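Candero hand gripper kit – worth the money?
Workshop Talk > Automation and Robots > Kits and Services

nadeleke
Posted Monday, 19:42

Has anyone here bought the Candero kit? Andard are selling it as a bundle: the hand-held gripper, the camera mount, and 3 months of their service where you send in your recordings and they send back a trained model for your arm. My quote came to £1874. That seems a lot for a few dark green parts and a promise.

Mine is on trial until the end of August. Spent this evening with it at the table.
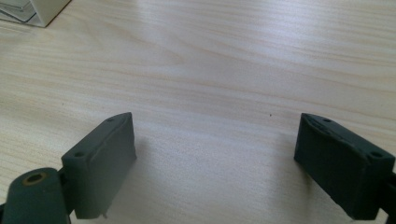 Candero gripper, fingers open. Brass bushing on the left-hand side.

The bushing is the part I like best so far. The pads I'm less sure of. Two small screw holes in the top of each, so I suppose they come off, but the leaflet doesn't say whether spares are sold.
Nnamdi Adeleke

flallusow
Posted Monday, 20:05

Had one for 9 weeks. The hardware is fine. The service is where your money goes, and I wouldn't renew it. I sent 17 recordings of the same job and got back a model that managed it when it felt like it. Support told me to send more recordings. How many more? No answer to that.

H_Wijesinghe
Posted Monday, 20:31

17 is nothing, flallusow. I wouldn't expect any firm to get a decent result from that, Andard included. I've used mine since spring for sorting small parts and I'm happy with it. Their sales page is daft, I'll give you that.
Habibur Wijesinghe

flallusow
Posted Monday, 20:38

The sales page says "a working skill in an afternoon". If it needs hundreds of recordings they should print that next to the price.

nadeleke
Posted Monday, 21:16

That line is what got me to ask for the trial, so more fool me. I've been opening and closing it over the bare table to get a feel for the travel, and I want to see how well the two pads line up before I pick up anything that matters.
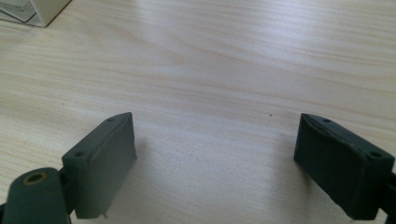 There is a decent gap between them when it's open, wide enough for the jobs I have in mind. Grip is another matter and I haven't tested it properly. Habibur, do your pads still hold after all those months, or have you changed them?

H_Wijesinghe
Posted Monday, 21:29

Changed once. I printed my own, as Andard took too long to reply – fair complaint, that one.

old_bench
Posted Monday, 21:50

Look at Siriwardena before you pay. They sell the gripper without the service. You do the training yourself, so it depends how much patience you have.

flallusow
Posted Monday, 21:54

Seconded. And get the return terms in writing, whoever you buy from.

nadeleke
Posted Monday, 22:10

Will ask Andard for a price on the gripper alone. If they say no it's going back.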